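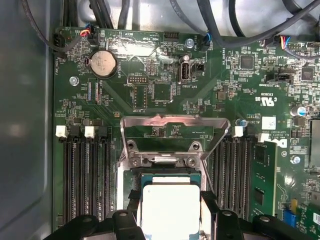 Polat office desktops – board check and cleanup

Ineke Martens and Gönül Karabulut went through the old desktops from the Polat office before they move to the reading room at Prunau. There were 27 machines, and one board layout comes up again and again. The page is for anyone who will be opening the cases later and wants to know where things plug in.

We kept the work simple. Side panel off, dust out, cables checked, battery replaced, panel back on. Most machines took less than half an hour. The slow ones were those where a cable tie had been pulled too tight and had to be cut and redone.

Fan connectors
The two you will deal with most are marked FAN_HDD and FAN_SYS. Both names are printed on the board next to the connectors, so there is no need to look them up. FAN_HDD has four pins. Write down what was plugged in where before you pull anything.

Battery
A regular coin cell in a round black holder, marked BATTERY1. Put the new one in with the same side up as the old one. The clock will need to be set again afterward – Gönül has a checklist for the other settings.

Internal USB
The upright black port is marked INT_USB2. We are not using it on any of the Prunau machines. Leave it alone.

Small headers
DEBUG, F_DISP and INT_SIDEBAND are also labeled. None of them is part of this job. HDD_TEMP is up near the cables and can be hard to read at first, so use a flashlight.

Cables
The black bundle goes along the top of the board. Keep it there when you close up. If it hangs down over the board it gets in the way of the next person, and on 2 machines we found a connector that had worked halfway out.

Screws
Case screws go in the lidded tray, board screws in the cup. Please don't mix them. Noemi Martinelli ordered a box of 288 spares, and they are on the shelf at Dukholm with the thermal paste.

Still to do: 4 machines are waiting for new power supplies. Nazmiye Keskin has the list of serial numbers and will update it when the parts come in.

Last updated February 29, 2024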